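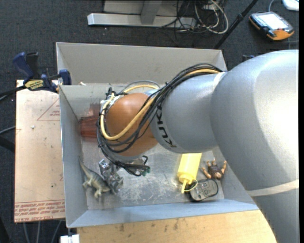
Plendeck Pick Module, version 5: review
Ningsih Setiawan
Oct 26, 2024

Plendeck sells the Pick Module as a grasp planning package for industrial arms. The buyer supplies the robot, the gripper, the depth sensor and the bin. Plendeck supplies a controller box, a calibration plate and a software license. We ran it on a KUKA arm over an open sheet-metal bin, using a mixed set of household items and no part models.

Installation

The controller box connects to the robot cabinet over Ethernet. The setup guide is accurate up to the network section, where it still refers to a menu that was removed in version 4. Marwan Salameh, who did the wiring, found the correct page under Diagnostics. Calibration is a fixed sequence of poses with the plate in the gripper. It completed on the second attempt. The first was rejected for excess residual error, and the log gave the offending poses by number, so only those had to be taught again.

The module doesn't model cables. Our arm carries a thick external bundle along the forearm and around the wrist, together with a yellow hose, and the planner treats that volume as empty. The only remedy offered is to limit wrist rotation in the settings. With the limit in place, some approaches near the walls are no longer available. Buyers with internally routed arms can ignore this paragraph.

Test procedure

The bin has sloping sides and a scratched metal floor that throws cloudy reflections. Items included a yellow squeeze bottle, a toy dinosaur with a long thin tail, a small action figure and a flat gray handheld device. Each was dropped in from above and left as it fell. We logged 1,000 attempts. A pick counted as good if the item was lifted clear and released at the drop point.

Results

Of the 1,000 attempts, 214 failed. We sorted the failures by hand. The largest group was flat items lying flush on the floor, where the fingers closed above the edge. Thin features came next: the planner likes to grip a tail or a strap, and the item then rotates out of the fingers. Items against a wall did better than expected, although the planner took noticeably longer to return a grasp.

Reflections caused fewer problems than in the previous release. The new floor filter fits a plane to the empty bin and discards depth points below it. It has to be run again whenever the bin is moved, even slightly, so clamp the bin down first.

Competing products

The Omow planner is easier to configure and handles flat items better, but it requires part models. Hrnčiar sells a kit that includes its own gripper, and we could not test it with ours.

Verdict

Suitable for labs and for low-rate sorting of mixed goods. Not recommended for flat stock. Version 4 licenses can be upgraded at no charge, but the calibration file doesn't carry over.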